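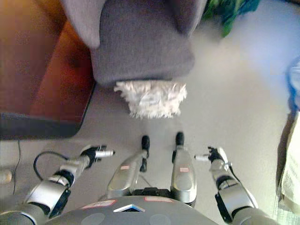
Looking down past the gray torso at two silver legs.

Where Did My Pockets Go? A Fashion Studies Project Report
By Tala Karaki, with Walid Abu Hammour and Margaux Bodin

I picked pockets as my topic while I was standing at a bus stop with my keys in my mouth. My new blazer had two lovely flaps on the front and nothing behind either of them (sewn on, purely for looks!), and I was annoyed enough to want to write a whole report. Walid and Margaux joined once they saw I was going to talk about it all term anyway.

We wanted to find out how deep the pockets are in clothes people wear every day, and whether the wearers care as much as I do.

What we did

We measured 28 jackets and pairs of pants, all borrowed from classmates and relatives. For each one we pushed a ruler down to the bottom seam and wrote down the depth, then the width of the opening. Margaux did all the measuring so that it would be done the same way every time. I did the writing down, and my sevens look like ones, so we had to redo the first page.

We also handed out a survey with 24 questions, way too many. Our teacher, Ms. Sabbagh, warned us about that in February and we didn't listen. Even so, 208 people filled in at least part of it, mostly students, plus a surprising number of their moms.

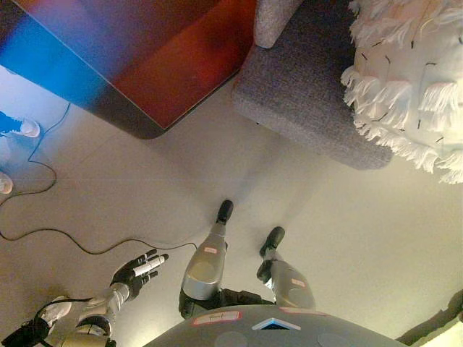
What we found

The men's pants won easily. Nearly every pair could swallow a phone whole, while a lot of the women's pairs left half of it sticking out. Jackets were messier. A Bonach rain jacket had the deepest pocket of anything we measured, and it was from the women's rack, so there goes my theory that everything is a conspiracy. The worst was a pair of Vidness dress pants with a front pocket that stopped at Margaux's second knuckle.

Fake pockets deserve their own paragraph. Some turned out to be real ones stitched shut for shipping, and you can open them with a seam ripper. Walid opened his dad's Hájek suit jacket this way, with permission, and his dad had been wearing it for years without knowing!

In the survey, most people said they'd checked for pockets before buying something, but plenty of them bought it anyway. My favorite answer came from Tamer Obeidat in the year above: "I carry my sister's stuff. I am the pocket." 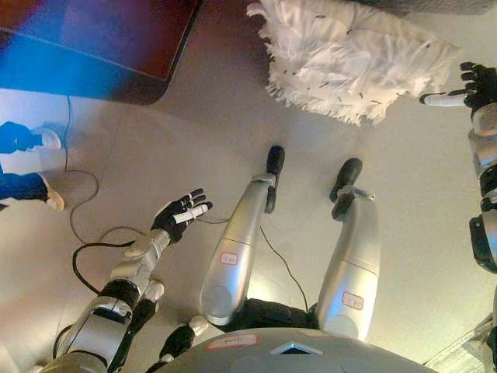
Silver legs and black feet on a pale beige floor.

What I'd change

I'd cut the survey to one page and measure more skirts, as we only had a couple. I'd also ask people what they carry. We forgot that completely, and it would have told us how deep a pocket needs to be.

Walid is sewing a proper pocket into my blazer for the class display. The lining is yellow, my choice.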